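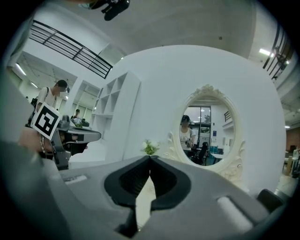

The student robotics club at Otemcombe started with a course list and a problem. The list had one class on robot arms, offered every second year. The problem was that the arm it used was shared with two other departments, and most students got 90 minutes with it in a term.

Ravindran Gowda took that class and wanted more practice than it gave him. In October he put up a sign-up sheet for a club that would work with hand-held grippers. A person carries the gripper, does an ordinary job with it, and the recording is used later to teach an arm the same job.

"You can learn a lot before you ever touch the arm," Gowda says. "You find out how hard it is to pick up a spoon."

The club meets after classes and stays until the building closes. Members work in pairs. One wears the backpack and does the task, and the other keeps the log. Then they trade. A task might be moving a cup to a tray, folding a cloth or putting a lid on a jar. Each one gets written up on a single page, with the start position, the end position and what counts as a miss.

New members usually go too fast. They move the way they would with their own fingers, and the gripper slides off whatever they are reaching for. Gowda has them spend their first session opening and closing the jaws on a sponge. After that they go on to blocks, then to anything with a handle.

The log is the part people complain about. Every run gets a line, including the bad ones. The club has 126 usable runs of its cup task so far, and a longer list of runs it threw out. Dropped cups stay in the log with a note on how they were dropped.

Some of the work is software. A small group wrote a program called Flatard that sorts the recordings and flags any in which the marker on the gripper goes out of view. The first version flagged nearly everything. The current one is slower and more useful, and the group is rewriting the part that reads the log sheets.

In the spring the club will enter the Sastry Cup, a contest for student teams. Each team gets 3 tasks, 2 of them announced ahead of time. The last is handed out on the day. Entries close on 15 March 2021, and the club plans to send one team, with the other members helping to prepare the recordings.

Gowda has not picked the team yet. He wants everyone to log a full set of runs on the jar lid first, and several members still have theirs to do.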